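Week five and I have opinions about hair clips

Posted 22/09/2019 in Robot Club

So the handheld gripper project finally has a name. We're calling it Hulwood, after the street with the good dumplings, and I lost the vote (I wanted Flerneck, I still want Flerneck). Ruwan Munshi put it to a show of hands before I'd even sat down, so I'm considering an appeal.

For anyone who skipped my last post: our club is doing the sorting task for the student showcase in March. Small household stuff goes from the table into a tray. You record a person doing it with a gripper in their hand, lots and lots of times, and then you train on the recordings and find out what you taught it. The rules ask for 100 clean runs before you can even enter. We have 34. I was so proud of 34 until I heard that the Benjelloun team passed theirs before the semester got going, and now I try not to think about it.

The part I love is choosing the objects! Everybody starts with blocks, and blocks are lovely, they have flat sides and they stay where you put them. Then you try a nut in its shell and you find out how you've really been holding the thing. Round stuff wants to shoot out if you close too fast. I've gotten into the habit of stopping just before the pads touch, taking a breath, and then squeezing. It looks silly and it adds time to every run, but my drops went way down.

Hair clips are the opposite problem. They don't roll anywhere, they just lie there being a different shape from every direction. If one is on its side I come at it across the narrow part, and if it's flat I go for the long edges and hope. Ruwan grabs them by one end and swings them over like a little crane, and we had a whole argument about whether that's okay, because if half our runs do it his way and half do it mine, what exactly is the poor model supposed to learn? We settled on my way for the flat ones and his way for nothing. He says he'll bring it up again.

Other things I've learned, in no order. Binder clips are easier by the black part than by the wire. Clear plastic is a menace. Caps are fine until they tip over, and then you have to decide between pinching the rim and going around the outside (outside, always outside). And please reset the table a different way each time! I did 20 runs in one evening with everything in practically the same order, felt amazing, and had to toss most of them when we looked back through. My own fault. There's a sentence about it in the club handbook and I'm the one who typed it.

We also changed how we end a run. Before, people would drop the last thing in and yank the gripper away, and the tail of every recording was a blur. Now you let go, lift straight up, and hold still while you count to 5 in your head. Ruwan counts out loud. In a whisper, but out loud.

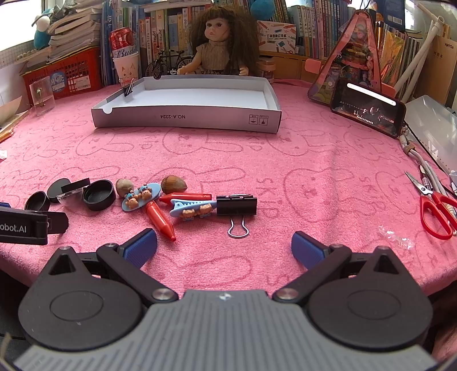 Anyway, next up is splitting the runs into a training pile and a held-back pile, and I want to do that before we record any more so I'm not tempted to peek. I've started a spreadsheet called Neledari — I get to name the spreadsheets, at least — with a column for who was holding the gripper and one for what got dropped. If you're in the club and you did runs last week, please go fill in your rows. Mine are the green ones, don't touch the green ones.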